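The Planner Should Say When It Doesn't Know

I have a small grievance, and it concerns a green tick.

Every surgical robotics toolkit I have used in the last few years has one. You ask the planner for a path, it thinks for a moment, and a green tick appears in the corner of the window. The tick means the planner has found a route for both arms that breaks none of the rules it was given. Whether the rules had much to do with suturing is left as an exercise for whoever is holding the emergency stop.

At Trisbridge, where I look after the control stack, we spent most of last winter on a needle-driving planner called Imai. It is a decent piece of software. It knows the shape of a curved needle to a fraction of a millimetre and it can turn that needle through an arc as if it had been born doing it. Give it a rigid block and it is a joy. Give it something that gives a bit when you push, and it carries on planning for the rigid block with complete good cheer.

My colleague Domingo Saavedra calls this the satnav problem. The road has gone, the river is coming in under the doors, and the voice is telling you to continue for 500 yards. He has been saying this since June and I have stopped laughing, mainly because he then sends me another log file.

The usual answer is better perception. Fit another camera, train a bigger network, label more pictures. We did that too. We paid to have 3,000 frames labelled by hand, thread and needle and wound edge, and the thread tracker improved a good deal and then stopped improving. Thread is a miserable thing to look for. It is thin, it crosses itself, and under a bright light it has a habit of becoming the same colour as whatever is behind it. The labellers disagreed with one another about where it went, and they had tea breaks and a zoom button. I don't see why the network should be expected to do better at 8 milliseconds a go.

What bothers me is what happens next in the chain. The tracker, to its credit, knows when it is guessing. It puts out a confidence figure for every stretch of thread. Then the planner's front end takes the most likely curve, throws the confidence away and passes on a nice clean line. By the time anyone downstream asks, the guess has put on a suit and is calling itself a measurement.

A few views from the bench, instruments and thread on the skin surface:
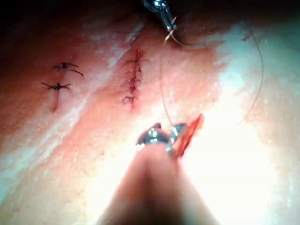
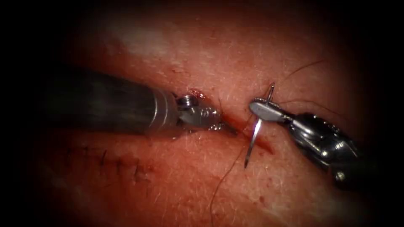
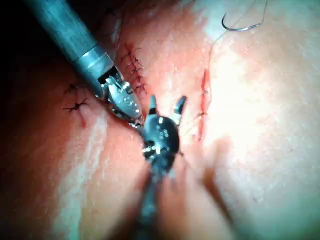 So my proposal, which has been received at Trisbridge with the warmth normally kept for parking notices, is that we stop deleting the doubt. Carry it all the way through. If the tracker is unsure about a stretch of thread, the planner should be given the whole spread of places it might be, and should either choose a motion that is fine for all of them or decline. Declining should be a proper output with its own message type, and should not be logged as a fault. At present a refusal from Imai counts against the team in the weekly numbers, and you can guess what a team does about that. It loosens the threshold.

The objection I hear most is speed. Carrying the spread through makes each plan about six times slower on our hardware, and people who buy robots like to see them move. I accept the figure. I don't accept that it matters as much as they say. A person tying a knot stops constantly, has a look, shifts their grip and has another look, and we call that being careful. When the arm does it we call it latency and open a ticket.

The second objection is that operators will get fed up with being asked. That one has some force. An early build of ours, the Vusturach branch, asked for help so often that Domingo taped a note over the dialogue box. But that build asked badly. It said "low confidence" and sat there. Show the operator which bit of thread it has lost, offer two or three readings of it, and let them tap the right one. We have that half working now, and the note has come down, although he has kept the tape.

The Cuvton simulator is the other thing I would change. Its thread is always visible, always the same thickness and never sticks to anything, so a planner that ignores doubt scores very well in it. I have asked for a setting that makes the thread vanish for a second or so at random. I'm told it is on the list, below dark mode.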